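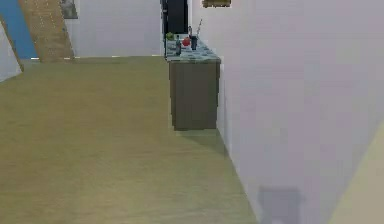
Wanted: Part-Time Formalwear Stylist at Stellano, Grerncombe

Posted 19/01/2019

Hi! I own Stellano, a formalwear shop at 257 Falholm Street in Grerncombe, and I need a stylist before prom and wedding season run me over. I dress groomsmen, fathers of the bride, moms who swore they'd never wear beige, and the odd cousin who read "black tie optional" on the invitation and panicked. It's a small shop and the pay won't make you rich, but I love this work and I'd like to share it with somebody who does too.

You'd be with me Thursday through Saturday, 24 hours a week, with extra shifts in June if you want them (I hope you want them!). Most of the day is fittings. You'll measure chests and inseams, pin hems, pull three jackets when the customer asked for one, and write everything down on the order card so the tailor doesn't have to call me at dinnertime. In between there's steaming. So much steaming. We also carry the De Haan line of rental suits, and those come back on Mondays in whatever state the reception left them, so part of Thursday goes to checking pockets and matching vests to pants.

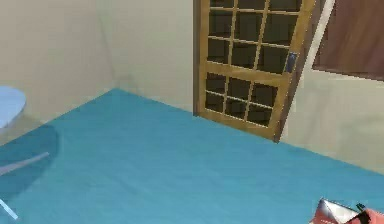 Teal floor, beige walls and the edge of the round table

What I'm looking for

A year or more in retail, bridal, costume or alterations. School theater counts, and so does sewing for your whole family.
You can thread a machine and replace a button. I'll teach you my way of marking a cuff.
You can tell a customer kindly that the sleeves are too long, and then stop talking and let them look.
You're fine on your feet and can carry an armful of garment bags up a flight of stairs.
Saturdays are a must. I'm sorry, I've tried it the other way and it was a mess.

You don't need a fashion degree or a fancy wardrobe. Wear dark, comfortable clothes and shoes you can kneel in.

Pay is $14.50 an hour to start, and I look at it again after 90 days. You get 30 percent off anything in the shop and free rental for your own big occasions. If you send a wedding party our way and they book, I add $66 to your next check.
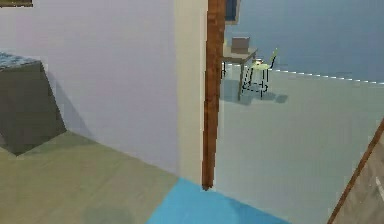 I also want to say something about training, because I've had new people get scared off in the first week. You'll shadow me for two Saturdays before you measure anybody on your own, and I'll still double-check your numbers for a while after that. I once ordered a 46 long for a man who wore a 40 short, four days before his daughter's ceremony, and I still think about it. Everybody gets the tape wrong sometimes!

How to apply: stop by with a resume on any weekday afternoon, or mail it to Stellano, P.O. Box 2121, Grerncombe. Please put in a few lines about an outfit you helped someone choose and how you got there. Photos are welcome if you have them. I read every letter myself, and I'll call you either way, usually in the evening after I've closed up the register.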